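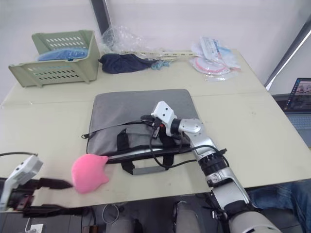
The Landolden Review | Home & Machines Desk

The Butler Is Still Thinking About It
By Rezaul Gamage

The chore is putting a laptop away in its sleeve. My nephew does it while eating toast. At Masano, a small outfit with high ceilings and bad coffee, it is the work of two arms and several adults with graduate degrees.

I had come to find out whether a machine can tidy my desk yet. The short answer is no. The longer answer took up a whole morning and most of my phone battery.

Cloth is the trouble. A car door is the same car door all day long, but a fabric sleeve sags, folds and hides its own opening. Then there is the zipper, a thing most of us mastered around kindergarten and have been smug about ever since.

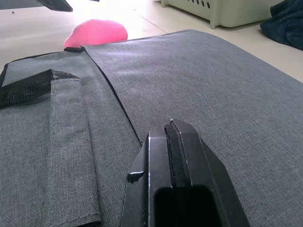 Masano's engineers keep score, bless them. In their last round of sleeve trials they logged 222 attempts and were pleased with 50 of them. I asked what happened in the others. "Mostly fabric," I was told, in the tone people use for weather.

Their rivals at Hiltine have gone after dishwashers instead, and talk about plates the way Masano talks about zippers. Both firms promise better numbers in September. Both, I noticed, still have a person wipe the counters.

The laptop itself is the easy half – stiff, flat and the same shape every time. It is also the half that costs money to drop, so the arms treat it with a caution I have never once shown mine.

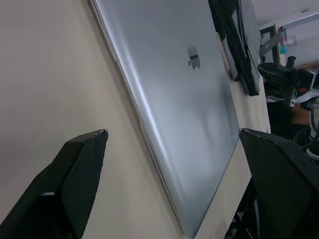 What It Would Cost You

Nothing here is for sale. The nearest thing is the Nwachukwu, a single arm that clamps to a table and lists at $2,482. It sorts socks, if you lay them out first. I timed myself laying out nine pairs, and by then I could have put them in the drawer.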